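# Verkmont hand-held gripper kit: my notes after a trial

Hi! I've been trying the Verkmont kit (the one you hold in your hand, no arm needed) and this README goes with the recordings I made with it.

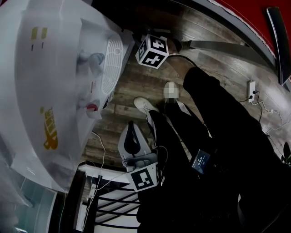
Maksym Hrytsenko wrote back after reading my first draft that I was being too kind about the price, and that for the same money he'd want a second gripper in the box. Fair enough! I still like it, so read on with that in mind.

## What I recorded

- 130 clips, all indoors, all with me holding the gripper
- 71 of them I'd call good enough to train on
- the other clips are in `rough/`, mostly me fumbling or dropping things

Everything was done with the kit as it ships from Plellwood. I didn't change the jaws, and I left the firmware alone (there was an update in July, I skipped it).

## What I liked

The marker cubes! I expected to spend a whole evening lining things up, and the Shevchuk tracking software picked them up on my second try. The grip is comfy too. I've done 30 minutes in one go and my wrist was fine, though I wouldn't want to do an hour.

## What bugged me

Cables. You will step over cables, and you will get one caught on your sleeve at the worst moment. I also had trouble whenever my own arm got between the head camera and a cube: the track jumps, and you have to fix it by hand or throw the clip out. And the manual is thin. The page on calibration sends you to another page that only says "see calibration."

## Files

- `good/` – clips plus tracks
- `rough/` – clips only, no tracks
- `notes.txt` – my typos, your problem

The tracks were exported with Etitz, default settings. If the export stops halfway, check your disk space first (ask me how I know).

## Would I buy it?

At 1,357 dollars, yes, if you plan to use it every week. For a one-off project I'd borrow one. Send me your own results if you have them, I'd love to compare!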